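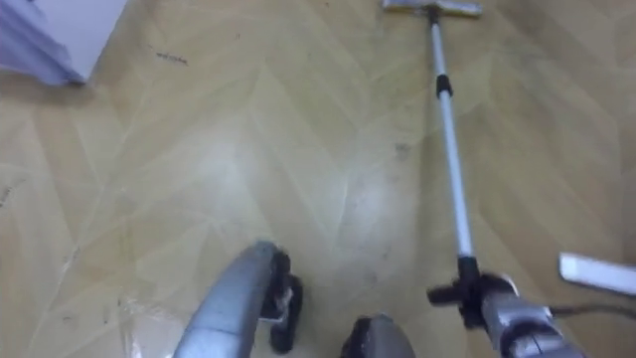

자작 로봇 게시판 > 제작 진행
제목: 양팔 로봇 바닥 청소 작업, 긴 자루 잡는 문제

작성자: 왜네스공방
집에서 만드는 양팔 로봇 진행 상황입니다. 11월부터 바닥 청소 작업을 붙이고 있습니다. 팔은 Tumberg 키트를 개조했고 그리퍼 손가락은 직접 바꿨습니다. 바닥에 누워 있는 긴 자루를 집어 드는 단계에서 막혀 있습니다. 손가락이 닿기는 하는데 들어 올리면 자루가 축 방향으로 돌아갑니다. 8번 시도해서 2번 성공했습니다. 파지력을 더 올려야 할까요?

댓글

나사반바퀴
파지력 문제가 아닐 겁니다. 머리 쪽이 무거운데 손잡이 끝을 잡으면 당연히 돌아갑니다. 무게중심 쪽으로 옮겨 잡으세요.

Emmett Ridgeway
저는 반대입니다. 무게중심을 잡으면 드는 건 쉬워도 미는 동작에서 자루 각도가 안 나옵니다. 양손으로 잡고 두 손 간격을 넓히는 쪽이 맞습니다.

왜네스공방
양손도 해 봤는데 두 번째 손이 들어올 때 첫 손이 밀립니다. 대걸레는 자루 위쪽 3분의 1쯤에 검은 고정 링이 있어서 그 바로 아래를 기준점으로 쓸까 합니다.

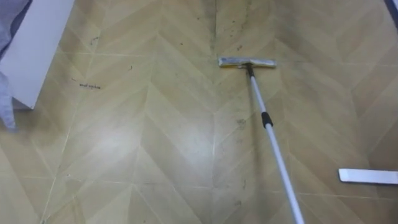
인식은 헤드 카메라 하나로만 합니다. 자루 검출은 그럭저럭 되는데 바닥 무늬가 헤링본이라 사선 이음매를 자루로 잘못 잡을 때가 있습니다.

나사반바퀴
무늬 바닥이면 에지 기반은 버리세요. 저도 같은 걸로 두 주 날렸습니다. 깊이값으로 바닥면부터 빼고 남는 것만 보면 됩니다.

철야중
깊이 센서는 광택 있는 장판에서 구멍이 많이 납니다. 조명 반사되는 자리는 값이 통째로 빕니다. 3,000장 정도 직접 라벨링해서 분할 모델 돌리는 게 결과는 나았습니다.

나사반바퀴
취미로 하는데 3,000장은 과합니다.

Rochelle Ridgeway
조명부터 옮겨 보세요. 천장등 끄고 옆에서 비추면 반사가 많이 줄어듭니다. 라벨링은 그다음에 해도 늦지 않습니다.

왜네스공방
화요일에 조명 바꿔서 다시 해 봤습니다. 오검출은 줄었고, 반사 자리는 아직 남아 있습니다. 접근 자세도 바꿨습니다. 양쪽 그리퍼를 화면 아래쪽에 대기시키고 오른손이 먼저 자루로 갑니다.
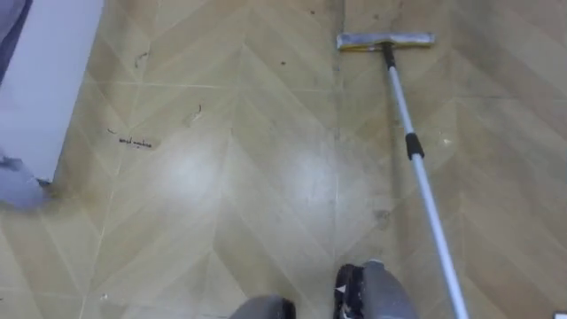

왼손은 오른손이 다 닫힌 뒤에 6초 기다렸다가 들어가게 했습니다. 느리지만 밀리는 건 덜합니다. 얼룩이나 머리카락 같은 작은 오염 검출은 아직 손도 못 댔습니다.

Emmett Ridgeway
6초는 너무 깁니다. 전류값 보고 닫힘 판정하면 바로 넘어갈 수 있습니다.

왜네스공방
제 서보가 전류값을 안 줍니다. Castellanos 보드로 바꾸면 된다는데 가격이 걸립니다.

철야중
중고 장터에 Althorpe 드라이버 가끔 올라옵니다. 그건 전류 읽힙니다. 커넥터 규격만 확인하고 사세요.

왜네스공방
찾아보겠습니다. 파지 위치별 성공률은 정리해서 새 글로 올리겠습니다.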